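Unit 4 handout: Wear on ceramic glazes

Reading before class: Chapter 6 of the course pack, and the Rahimi worksheet on firing ranges.

1. What a glaze is

A glaze is a thin layer of glass melted onto a clay body. It seals the surface, adds color and makes the piece easier to wash. Most mugs sold for daily use are stoneware, glazed inside and out, with a bare ring left at the foot so the piece does not stick to the kiln shelf.

2. Crazing

Glaze and clay both shrink as they cool. If the glaze shrinks more than the clay, it is pulled tight and a net of fine cracks forms. This is crazing. It can show up in the kiln or months later. Sepehr Zamani's test set from the Vellham studio had 62 tiles, and 19 of them crazed after they left the kiln – keep that in mind when you sign off on a new recipe.

3. Shivering

The opposite fault. The clay shrinks more than the glaze, and slivers of glaze lift off, mostly at rims and handles. Do not use a shivering piece for food or drink.

4. Metal marks

Gray lines inside a cup are often taken for scratches. Many are metal left behind by a spoon that is softer than the glaze. A mild cleaning paste will remove them. A true scratch stays. Matte glazes pick up more marks than glossy ones.

5. Handles and rims

Handles take the most knocks. Look at the two joins first, then the outer curve, then the lip. Tilt the piece so light runs across the glaze, and write down what you find before you clean it.

Green mug on its side, then green and red mugs with a mug tree:
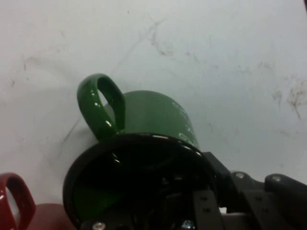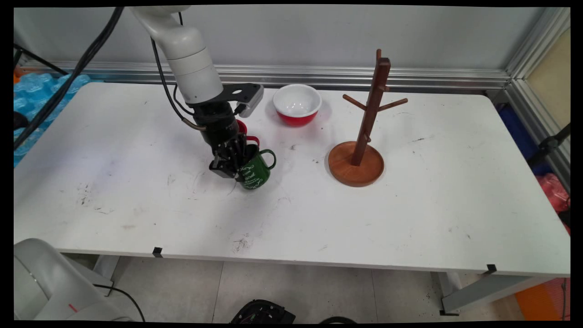 6. For next class

Bring one glazed mug from home and a soft pencil. Fill in page 2 of the Tramano record sheet, leaving the firing column blank. Lab opens at 9:30.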